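Segmenter merges two touching oranges into one long orange
Asked by Rawan Yammine, 11/10/2022

My Nimri node finds fruit by colour, then sends the middle of each blob to the grasp planner. Two oranges side by side come back as one proud, sausage-shaped orange, and the planner aims for the join.

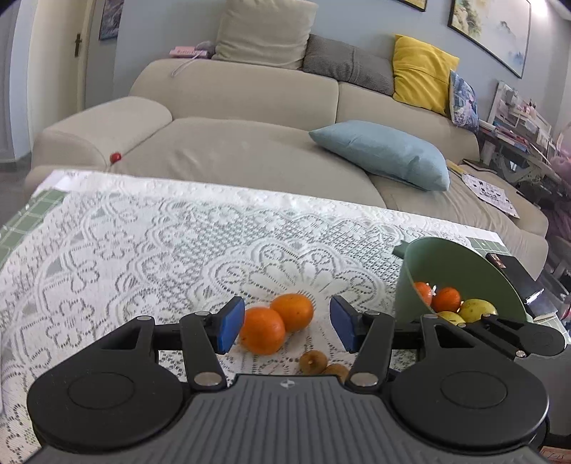
Kiwis are fine so far. I've tried eroding the mask, with 48 settings and no joy. Any ideas?

Jihad Masri
Distance transform, then watershed from the peaks. Erosion alone eats the small fruit first. If you have depth, split on that too.

Montserrat Zabala
Have you tried moving the oranges apart

Lina Qaisi
What Jihad said, but smooth the distance map first or you'll get 1,014 tiny oranges. Ask me how I know.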